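### 3.2 Breakfast habits in shared housing

The Ronolus survey reached 400 households in the Guda district, of which 26 were later left out for incomplete diaries. Residents noted what they ate before leaving home, at what hour, and whether they ate with others. The diaries gave 3164 usable entries – most of them short, and many written in the evening. Bread was recorded more often than cereal in every age group, including the over-sixties.
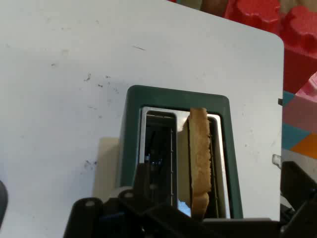

**Figure 2.** Two-slot toaster, seen from above.

Did people who lived alone skip breakfast more often than those who shared a kitchen? Single residents missed the meal more often on working days, while at weekends the two groups hardly differed.

Meal length was harder to compare. Diaries from the Brimitz blocks gave start times only, so meals there were left out of Table 4. Elsewhere, a meal of more than 30 minutes was coded as long – a limit kept from the June pilot.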